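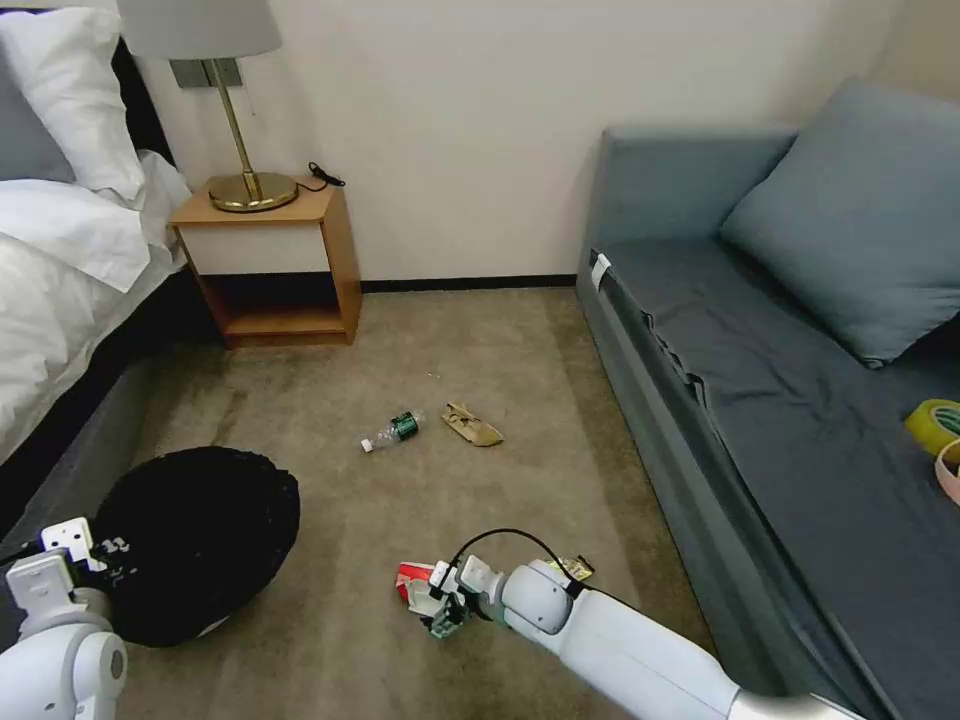 Bedroom tidying task: the left gripper at the black object by the bed, the right one holding a piece of litter.

Step 3. Recording the two-arm runs

Scatter the litter before each run and change the layout every time. Mix shapes — a bottle and a crumpled wrapper need different grips.

Start recording, then drive both arms until the carpet is clear. Stop and save. Throw out any run where an arm hits the furniture.

We kept 137 runs for training and held back 54 for testing. With fewer than 500 training steps the policy would not close the right gripper, so train past that before you judge it.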